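March 27, 2026

Finally played the Skudix record all the way through, twice, with the phone in another room. I'd been putting it off since Omar Boutros pressed it on me with the look he gets, the one that says my opinion has been decided already and I only need to catch up with it.

It's called Arkley, after the suburb, and the sleeve says it is "a requiem for a water tower". Fine. I've sat through requiems for less. The first side is one long piece for organ and treated choir, and for the opening ten minutes or so I was with it. There's a low pedal note that keeps slipping out of tune with itself, and the voices come in over it a syllable at a time. Then a synth pad arrives that could have come off any relaxation tape in a garden centre, and it stays. I kept waiting for it to be undercut by something. It wasn't.

Side two is better. Track 2 especially, where the choir drops out and there's a bass clarinet on its own, very close, all breath and key clatter. Piroska Kun plays it, according to the notes, and I'd buy a whole album of her doing that. She gets under four minutes. After her we are back to the pad, now with bells.

What bothers me is the essay. Nearly every inch of the inner sleeve is taken up with how the piece is built on 2515, supposedly the number of days the tower stood empty, with the intervals drawn from the digits. I tried to hear it. I sat at the piano with the lid up and tried 2, 5, 1, 5 as scale degrees, then as semitones, then gave up and made toast. If it's in there it's doing no work that I can find. I have the same trouble with Dutard's late pieces, where the programme note is a cathedral and the music is the shed behind it, but Dutard could at least write a tune when he forgot himself.

Omar rang after lunch to ask. I said I liked the clarinet. Long silence. He says it has to be heard in the dark, on good speakers, and that I listen "like a customs officer". He paid 30 for his copy, plus postage, so he has reasons to love it. He also told me Neves is bringing it out on a second pressing in May with a remix side. A remix of a requiem. I said I'd wait.

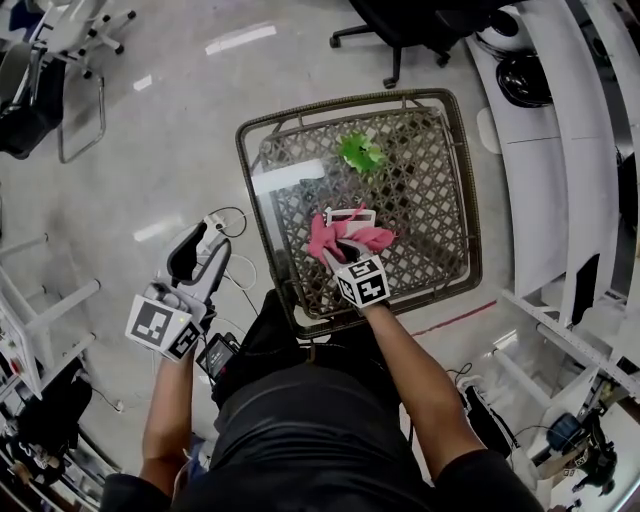 The basket, and the pink cloth.

Wrote half a page of notes for the newsletter and crossed most of it out. Too cross, and too much about the sleeve. The trouble is that the sleeve is what everyone will quote, and the two or three people who review this kind of thing will repeat the business with the digits as though they'd heard it for themselves. Perhaps I'll write only about the clarinet and leave the rest alone. Omar will think I'm being cowardly and he may be right.

Put on some old Tallis before supper to clear the ears. No essay with it, just a track list and a misprint. Must ask Omar whether Piroska Kun has anything out under her own name, once he's speaking to me. And the left speaker is buzzing again on low notes, so I ought to check the lead before I say anything more about that organ pedal.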